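3.2 Resting measurements

Energy expenditure in the 12 participants was measured by indirect calorimetry, first seated and then on the treadmill. Each resting period lasted 40 minutes, and only the final part was kept for analysis.

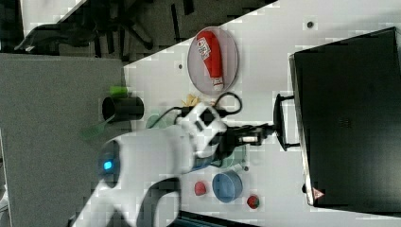
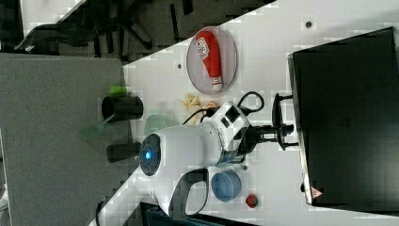
Figure 2. White arm with black gripper at the tabletop, two views.

Page last changed: 2020-05-05

Participants arrived fasted and had avoided hard exercise on the day before. Gas analysers were calibrated before every test, following the procedure set out by Furtado and Bạch. Readings taken while a participant was talking or shifting position were removed by hand.

3.3 Treadmill protocol

Speed was raised in steps until the participant could no longer hold a steady pace. The gradient was fixed at 2 per cent throughout. Net expenditure was obtained by subtracting the resting value from the gross value - a step left out of several earlier studies, which makes their totals hard to compare with ours.

Body mass had a strong effect on gross expenditure at a given speed. Lighter runners seldom came near 1000 kcal in a single session, even at a pace they rated as very hard. When values were divided by body mass the differences between runners narrowed, but did not vanish. Running economy probably accounts for part of what remains; it was not measured separately in the Prillen cohort.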